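Wernen extends trade-in program for office desktop computers
13 Mar 2020

Wernen today extended its desktop trade-in program to business customers with 27 or more units. Accepted models now number 602, up from 200. Units are collected on pallets, logged by serial number and graded within 43 hours of arrival at the Jirevano depot.

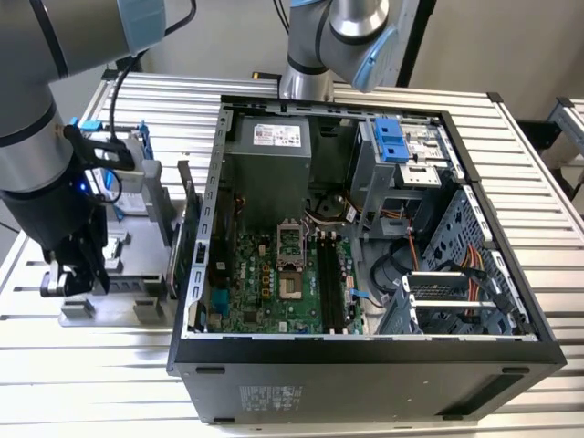 Credit is issued per unit and may be applied to new orders or paid out. Storage drives are wiped or shredded at the customer's choice - a certificate is supplied in both cases. Curnement remains the freight carrier for the program.

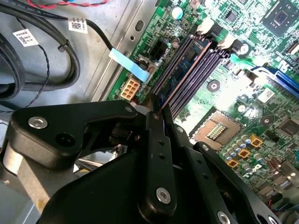 Open desktop case with the motherboard and memory slots in view.

Terms for existing Maruyama lease customers do not change. Applications open in March.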